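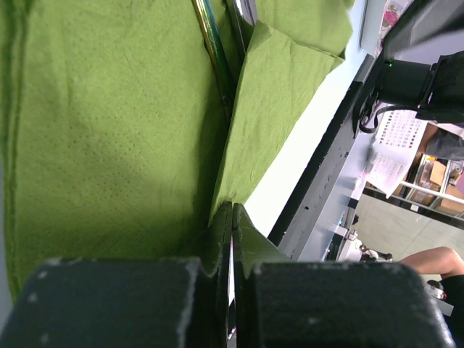

Ulter Table Setting: Data Card and Recording Rules

Maintained by Hanna Polishchuk
Last changed: 7th February

What is in the set

Ulter is a set of recordings of two-arm work on soft goods and cutlery. An operator drives both arms, and the arms handle a green napkin or cloth together with table utensils. Each recording holds the wrist views, joint positions, gripper openings and a short task label. There are 3,000 recordings. Maksymiv is the held-out part and has 300 of them. Please don't train on Maksymiv, even for a quick test.

File layout

Each recording has its own folder, with video, a state log and a notes file. The notes file is plain text and is written by the operator right after the recording ends. Folder names are never reused. If a recording is withdrawn, its folder stays in place with only the notes file inside.

Rules for the operator

1. Check both emergency stops before the first recording of a shift and after any break. Write the result in the shift log.
2. Keep hands out of the reach of the arms while the drives are on. To fix a napkin by hand, turn the drives off first.
3. One arm holds, the other moves. Swap roles only when both grippers are still.
4. Close on cloth slowly. Stop when the fingers hold it and do not squeeze further.
5. Don't drag a utensil across the table by its bowl or blade.
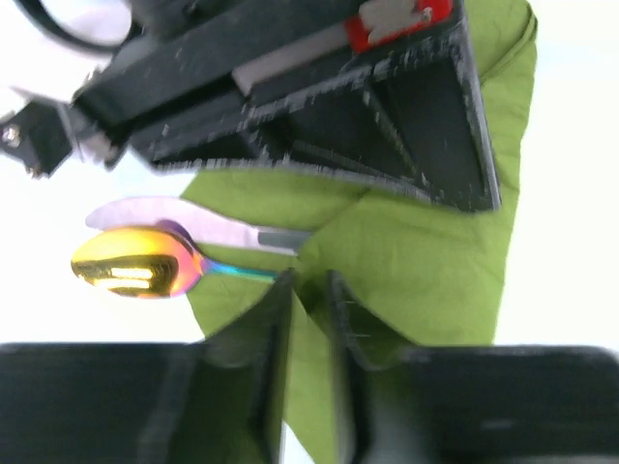

6. If something falls to the floor, end the recording and mark it "dropped". Don't pick the item up and carry on.
7. Failed tries are kept. A recording is deleted only if a person's face or private papers can be read in it.

Labels

Every recording gets one outcome label: done, partly done, dropped or stopped. The operator picks the label, and a second person checks it from the video without seeing the first choice. When the 2 labels differ, the recording goes to Hanna, who decides and adds a line to the notes file.

Use the words in the Stovar list for objects: napkin, cloth, spoon, knife, fork. "Napkin" is for paper and "cloth" is for woven fabric. If the material can't be told from the video, write "napkin or cloth". Older recordings from October used "towel" for everything and have not all been fixed.
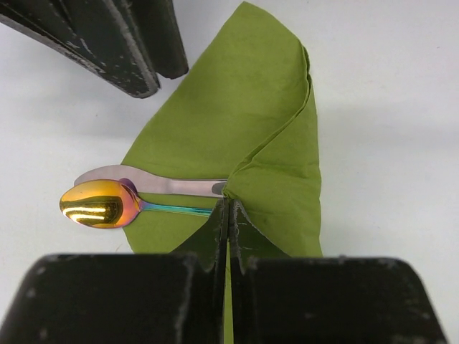
Shiny utensils cause most of the labeling mistakes. Reflections move as the wrist moves, and a reviewer may take a moving highlight for a moving spoon. Check the handle end before marking any contact, and step through the video slowly if it is still unclear.

Wear and upkeep

Scuffed fingers are fine as long as they close evenly. Replace a finger if it has a crack or a loose edge that can catch fabric. Log each change with the arm side, so that users can split the data before and after it.

Known gaps

Adon, the conversion script, drops the last state line when a recording is stopped by hand. Patterned napkins are not covered. Lighting was not measured.

Changes to this card

Send changes as a patch with a short reason. Changes to rules 1 and 2 need sign-off from 2 people who run the arms.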